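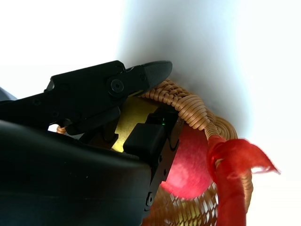
发件人：Els Vandenberghe
收件人：家居收纳邮件列表
主题：回复：藤编篮到底值不值得买

Iveta，各位：

先把你的原信引在下面，免得后来的人又要翻归档。

> 发件人：Iveta Čierny
>
> 大家好。五月搬完家以后，我把客厅和门厅的塑料箱全换成了编织篮，一共 10 个，牌子是 Pukora，大号那款。我的结论是天然材料透气，放毛线、围巾、布料都不会有霉味，而且篮口收边是一圈一圈盘起来的，很结实，拎着篮口走也没问题。
>
> 塑料箱我打算全部送人。另外 Willy 说编织篮用 20 年都不会坏，他母亲家里那个就是证据。建议列表的常见问题里把“首选编织篮”写进去。
>
> Iveta

我不太赞成写进常见问题，至少现在不赞成。下面逐条回。

一、关于透气。篮子有缝，空气能进去，这我承认。可是霉味从哪里来，要看屋子潮不潮，东西收进去的时候干没干透。我家地下室放过一个柳条篮，里面是洗过的旧毛巾，一个冬天之后毛巾没事，篮底长了一层灰绿色的斑。天然材料自己也会吸潮，这一点卖篮子的从来不提。你五月才搬的家，梅雨和供暖季都还没经历过，现在就下结论早了点。

二、关于篮口。盘绕的收边好看，摸着也圆润，但收边结实和能不能拎着走是两回事。受力的地方在边和篮身交接的那几行，编条一旦松了，整圈边会慢慢往外翻。我手里坏掉的篮子，有一多半是这么坏的。如果里面放的是毛线和围巾，随便你怎么拎；放书、放罐头，请托着底。

三、关于 20 年。Willy，我没有不敬的意思，但令堂那个篮子我见过，它在柜顶上放着，里面是两团绒线，一年动不了几次。照这个用法，纸盒也能用很久。我想听的是天天拖来拖去、小孩往里扔积木的篮子能撑多久。有没有人真的记过？

四、毛线。这一条我最想问 Iveta：你织的是什么线？我试过把细马海毛直接放进没有衬里的柳条篮，取出来的时候勾得一塌糊涂，最后剪掉了一截。后来缝了一个棉布内袋，袋口比篮口多出一掌宽，翻到外面用带子扎住，总算能用。可是加了内袋，你说的透气又要打折扣。粗棉线大概没这个问题，我没试过，不敢说。

五、清洁。灰尘全卡在编缝里，吸尘器的小刷头能吸掉表面那层，里面的要用干的旧牙刷一道一道刷。我刷一个中号的要一集电视剧的工夫。塑料箱擦一把就完了。你有 10 个，请自己算一算。

顺带说一句，Sanne Mulder 上次贴过 Tangen 的帆布箱，我觉得那个讨论得不够。帆布的可以拆下来洗，也不勾线，缺点是空着的时候站不住。Édgar 好像买了，用得怎么样，请说两句，坏话也要说。

我的建议是这样：常见问题先不动，谁家有编织篮，到供暖季结束时报一下放在哪个房间、装什么、有没有衬里、哪里坏了。凑够 9 份再谈“首选”两个字。现在这一段如果非写不可，写“可以考虑，注意防潮和勾线”就行。

还有，Iveta，塑料箱先别急着全送走。留两个放换季的羊毛衣服，带盖的那种，防蛀方面我还没见过哪个敞口篮子比得过它。

Els

附：内袋的尺寸有人私下问过我。按篮底内径裁圆片，四周多留一指宽的缝份，侧片高度量篮身里侧，不要量外侧，外侧量出来总是偏大。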